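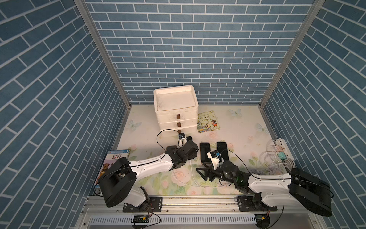

Brick-pattern panels in slate blue, with roses and butterflies on the floor covering.

The return of the stuck-on room

Peel, stick, regret, peel again. How patterned paper, vinyl and printed panels crept back into British homes, and what to know before you start on the hall

9 December 2024

Ten years of white walls. Ten years of grey, then a sort of greyish pink, then white again. And now, all at once, bricks. Bricks in the spare room, bricks behind the telly, roses on the shelf lining, butterflies in the downstairs loo. None of the bricks real.

The printed surface is back. Wallpaper never quite went, of course, but what people are buying now is a looser family of stuff: sheets with glue already on the back, foam panels, vinyl by the metre, fabric-backed oilcloth, sticky tiles. Things you can put up in an afternoon and take down before the landlord comes round. At Akdale, the covered market where I spent most of two wet mornings for this piece, one aisle used to be carpets. It is now nearly all rolls. Rolls standing on end, rolls in bins, offcuts in a crate at the front with a hand-lettered sign saying no returns.

Fake brick sells best there. It has for a while. Red first, then white, and lately blue, which is the one I'd have bet against.

Why pretend?

There's an old snobbery about this. A surface should be what it is, so the argument goes, and a sheet of printed bricks is a fib. But the fib is very old. Painted marble in churches. Grained doors in terraced houses, pine done up with a comb and brown glaze to look like oak. Lino printed to look like tiles, and later tiles printed to look like floorboards. Most of us grew up with at least one of these and never felt lied to.

My grandmother's kitchen had a brick-effect paper round the boiler and a real brick wall outside the window, a yard away. She preferred the paper. It wiped.

What has changed is how good the printing is, and how cheap. The old stuff repeated every foot or so, and once you'd spotted the same chipped brick coming round again you couldn't stop seeing it. Better designs run a lot longer before they start over. The cheaper ones still give themselves away, usually at the mortar, which tends to be far too clean. Real mortar is a mess.

Then there's the flatness. Some panels are moulded so the bricks stand up a bit, and they catch the light from a window nicely. Others are dead flat and rely on printed shadows. Flat is fine in a small space or somewhere you'd only glance at. Opposite a big window it can look odd by teatime, when the real shadows are going one way and the printed ones another.

The rose problem

Florals are a different matter. Nobody is fooled by a rose on a floor and nobody is meant to be. But they've come back just as hard, the faded sort mostly, pink on cream with a bit of green. Add butterflies and you are in birthday card country, and plenty of people are very happy to be there.

I was sniffy about it. Then I lined a drawer with the stuff to see how it handled and caught myself opening the drawer for no reason.

The trick, if there is one, is what goes next to it. The old rule was one pattern per room, everything else plain. The newer rule seems to be that there is no rule, but a couple of things held up in the rooms I saw in May, when the street off Chisholm Road had its open-house weekend and you could nose round other people's landings for the price of a slice of cake.

Straight lines go with curly ones. Brick, stripe, check or tile on the wall will put up with flowers underfoot or on the curtains. Two florals of the same size fight.

Pale grounds join things up. A cream floor and white grout lines will talk to each other even when the colours on top of them are strangers.

Small rooms can take more than big ones. This goes against everything we were told in the nineties. But a box room done wall to wall in pattern feels like a decision, and a big lounge done the same way feels like a headache.

What it costs

Less than paint, sometimes. Sometimes lots more. It depends how you count your own weekend.

Drelimo, the online shop that seems to have got its adverts into every phone in my house, does a box of self-adhesive panels that covers a modest chimney breast for under the price of two decent tins of emulsion. The couple I stayed with near Chisholm did their whole dining room in a heavier panel, with trim, and the bill came to 399 pounds. They did the fitting themselves. They are still speaking.

At the other end is Fuvel, a small printworks which does short runs to order and keeps an archive of 121 patterns, most of them from shelf papers and oilcloths of the fifties and sixties. Lovely things. Cherries, coffee pots, a very stern cockerel. You wait eight weeks and you pay for it. The firm will print on paper or on a wipeable cloth, and it will change a ground colour if you ask nicely and order enough. The smallest run is one roll, which surprised me, as most places that size want you to take ten.

Its shop has a shelf of mistakes too. Wrong blue, crooked repeat. I bought one of those. Cant see the fault at all now it's up.

Measure, then measure again

The bit everyone skips. Me included, twice.

Measure the wall at the top, the middle and the bottom. Old houses lean. A wall can be a good inch wider at the skirting than it is at the ceiling and you will not find out until the last strip, at nine at night, with the shop shut.

With brick, start from a level line and not from the ceiling. Ceilings wander. A row of bricks running downhill is the first thing a visitor will see and the last thing they'll mention. Draw the line in pencil, faint, right round the room if you're doing more than one wall, and check that the rows meet at the corners. Where they don't, a strip of trim covers a lot. Wood, metal, painted, whatever you've got. Corner trims look like a fuss in the packet and a blessing on the wall.

Buy from one batch. There's a number on the label. Two rolls of the same blue from different batches are two blues.

Floors want more care than walls. Sheet vinyl needs a day flat in the room before you cut it, otherwise it keeps its curl and lifts at the doorway. Sweep. Sweep again. One bit of grit under a thin sheet and there it is, forever, a small hill.

Renters, read this first

"Removable" on the packet is a hopeful word. What it tends to mean is removable from a sound, clean, gloss-painted wall that was painted a good while ago. Most rented walls are one thin coat of the cheapest matt over several others, and matt comes off with the sticker. Try a piece behind a door. Leave it a fortnight, longer if you can stand it. Then peel it slowly, with a hairdryer going if it grips, and look at the back. Paint on the back means stop.

A way round it that I saw more than once: put the pattern on a board and lean or hang the board. Hardboard, thin ply, even stiff card for somewhere out of reach of feet. You get your brick wall, and it comes with you when you move. Same goes for floors. An oilcloth or a loose sheet of vinyl cut to size will sit under a table for years without glue, as long as the edges are held down by something heavy. Tablecloth fabric is too slippy for walking on, so keep that for shelves and tables.

Ask in writing, too. One email. Landlords say yes more often than you'd think, if you tell them it comes off.

How long will it last?

The fashion or the glue? The glue, in a dry room, a few years with no trouble. Kitchens and bathrooms less. Steam gets in at the seams first, and a seam that has started to lift will collect dust on the sticky edge and never lie down again properly. A bead of clear sealant along the bottom helps. Sun fades pinks before it fades blues, so think about which wall gets the afternoon.

The fashion is harder to call. The Akdale stallholders think it has a while in it yet. One of them had shifted 4000 metres of brick-effect since the spring and had more on order, in green this time. Green brick. I asked who for. Students, mostly, was the answer, and people doing up caravans.

Caravans make sense to me. Small, boxy, everything already pretending to be something else, the cupboard that's a table, the seat thats a bed. A bit of printed brick is hardly the strangest thing in there.

I have one wall left at home. Hall, north side, bad plaster, gets kicked by the pushchair. The sample pieces have been taped up there for a month: a pale brick, a small check and the crooked-repeat cockerel. I had nearly settled on the check. Then the tape gave out on the cockerel and I missed him, so back up he went with a drawing pin.

Akdale market is open until four, and the offcuts crate gets filled first thing.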